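# ribbon-notes

Patterns, cut lists and templates for paper-and-ribbon gift toppers, kept by Uyên Lưu with a lot of correcting by Jinlong Shao. Plain text files, printable at normal size, no glitter. 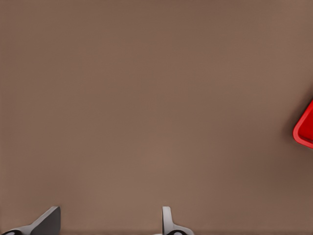
## What you get

- `bows/`: looped, layered and stacked bows, one file each
- `tags/`: gift tags, including the Farnomora set from April
- `rosettes/`: folded paper rosettes, with the scoring lines finally in the right place
- `scraps.md`: things to do with the 300 offcuts you swore you'd use

## Before you start

Cut lists are in millimeters. Jinlong won that argument. Every bow assumes ribbon 30 mm wide unless the file says otherwise, and the Meng double bow takes 900 mm of it, so measure the spool before you get emotionally involved.

Use double-sided tape. Hot glue works too, if you don't mind fingerprints, yours, permanently.

## Known problems

1. The Komside tag template prints a hair too wide on some home printers. Turn off "fit to page" and try again.
2. The Prarnness rosette pops open in the mail. Put 2 dots of glue under the center button and let it sit overnight.
3. The left-handed instructions are the right-handed ones with "left" typed in. Uyên is rewriting them, slowly, with her right hand.

## Sharing

Make as many as you like, and sell them at the school fair if you want. Please don't sell the templates themselves. Fixes are welcome, especially from anyone left-handed.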